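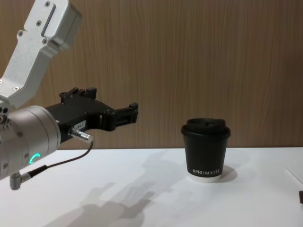
Home | News | Sites | People | Back issues

Coffee arm stays on at Drestamness

The robot arm at the Drestamness coffee counter will stay after its trial, which began in August. It moves lidded cups from the machine to the collection point, a job the counter team used to do by hand up to 1,000 times a week.

No posts are going. The 4 people on the counter keep their hours, but the work is different. One person now looks after the arm on each shift and the others take orders, make the drinks and fit the lids. Lids still have to be pressed down fully, as the gripper closes high on the cup.

Murali Chacko, who runs the counter, said the early shift had found it slow at first. "My wrists are better for it," he said. "I do miss handing people their drink - you got to know the names."

Training with Zolorik takes 30 minutes and is done in paid time. Staff at the Indach site who want to learn the arm should speak to Murali before the rota is set. The counter will close at 14:00 on training days.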